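Bottled Water for Meeting Rooms and Front Desk

Item 127. Sold by the case, 15 bottles to a case. Single bottles can be picked up at the Ledesma counter without a request form. 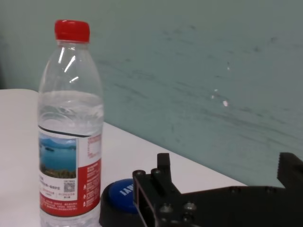
Office Supply and Refreshments | Ledesma Building

Clear plastic bottle with a red screw cap. The sides of the cap are ridged for grip. The label has a lake photograph on the front and Chinese text. It replaces the Prutari bottles we stocked until December.

Ordering: send the item number, room and number of cases to Rocío Quezada. The limit is 6 cases per request. Orders are delivered within 2 working days. Larger orders for events go through Macarena Cáceres and need a cost code.
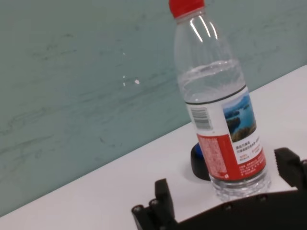

Cases are checked in at the receiving desk before they go up to the rooms. The barcode is on the white part of the label, near the lake picture, so turn the bottle until that side faces the scanner. If a bottle does not scan, key in the item number by hand. Opened cases can't be returned.

Storage: keep cases indoors, off the floor and away from direct sun. The shelf in the Skultix room is reserved for this item.

Empty bottles go in the plastics bin with the cap on.

Page updated 3 Feb 2023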